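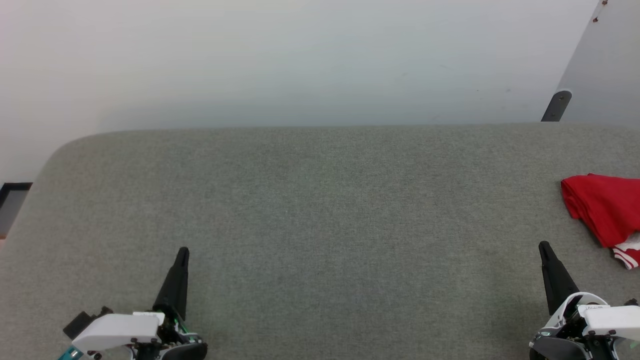 Figure 1. Head camera view, both grippers empty at the padded surface, red cloth at the right.

Home Build Course, Handout 4: Setting the start pose
Prepared by Dénes Fodor, Druka shared workshop

Before we let the arms touch any cloth, we must have a start pose which is the same every time. Please read this handout with your own build in front of you.

4.1 What the camera must see
Both finger tips have to be inside the view, with free fabric between them. In Figure 1 the cloth lies near the right finger and goes out of the view. For the first grasp, move it toward the middle until the whole cloth is visible.

4.2 Surface
A padded top forgives small errors in height — a bare board does not. Plain gray is good for us, the red is easy to separate by color. Striped parts, like the red and white band on this cloth, can be divided in two regions by the threshold. Check the mask by eye.

4.3 Servo values
Write the values down before you switch off. On my build the left shoulder rests at 1480 and the upper limit is 2000. Yours will be different. Keep the speed at 40 percent for all exercises of this handout.

4.4 Homework
Repeat the start pose ten times and note where each finger tip stops. Jennylyn Samonte and Leonardo Lombardi will compare the notes at the next meeting. Questions about wiring go to Giorgia Rizzi.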